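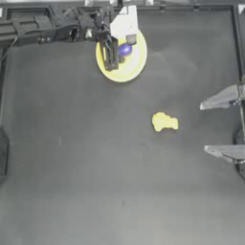

読了目安:3分

Jestov 双腕データ収集セル

ロボットに皿の片づけを覚えさせたい、という相談をよくいただきます。たいていの方は学習モデルの話から始め、三か月後に、お手本が足りないという話で戻ってこられます。Jestovは、その三か月後の方のための作業セルです。

グレーの天板を黒いフレームで囲い、左右にアームを一本ずつ。操作者が遠隔で両腕を動かし、その一回一回を関節角、グリッパー開度、映像の組で記録します。派手な機能はありません。展示会では隣のブースのほうが混んでいました。

標準課題は「おもちゃの食材と黄色い皿」です。食材をつまみ、皿にのせる、または皿から下ろす。二歳児なら飽きる内容ですが、両腕のグリッパーで3000回やると、大人も飽きます。そこで記録ソフトTiongsonには、操作者の休憩を促す機能を付けました。14回続けて記録すると画面が暗くなります。解除はできません。要望は承っています。 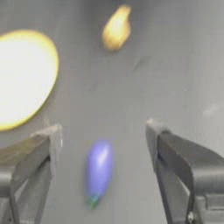

手首カメラの視点。左右の指の間にナスのおもちゃ、奥に黄色系の小物。

視点は全体と手首の両方を、同じ時刻軸で保存します。手首側の映像は、ぶれもすれば白飛びもします。初期の版ではきれいな映像だけを自動で残していましたが、学習した方策が少し明るい部屋に移しただけで途方に暮れたため、Fallness版からは全部残す設定を標準にしました。選別はあとからでもできます。

失敗した試行も消しません。つかみ損ね、皿の縁への接触、操作者のため息(音声は任意)。それぞれにタグを付けて書き出せます。開発担当のLachlan MacAulayは、自分の失敗だけを集めたセットを社内で配布され、以来、操作がやや慎重です。

主な仕様
アーム:左右各一本、グリッパー付き
記録:関節角、グリッパー開度、全体映像、手首映像
標準課題セット:皿、おもちゃの食材、配置指示カード276枚
付属サンプルデータ:3020試行(成功・失敗タグ付き)
ソフト:Tiongson(記録、再生、タグ付け、書き出し)

配置指示カードは、人間が「ばらばらに置いたつもり」で毎回同じ場所に置く癖への対策です。カードを引き、そのとおりに置いてください。気に入らない配置でも引き直しは禁止です。

よくあるご質問

自社の部品でも使えますか。
使えます。グリッパーでつかめる大きさかどうか、事前に寸法をお知らせください。「たぶん入る」は寸法に含まれません。

何回分のお手本が必要ですか。
課題によります。営業としては「多いほど良い」とお答えしたいのですが、まず少量で学習を回し、苦手な配置を見つけてから追加するやり方をお勧めしています。

天板の擦れは保証対象ですか。
対象外です。使えば付きます。

導入のご相談はNastville営業所、Angelica Bautistaまで。お見積もりには、課題の内容と設置場所の照明条件を添えてください。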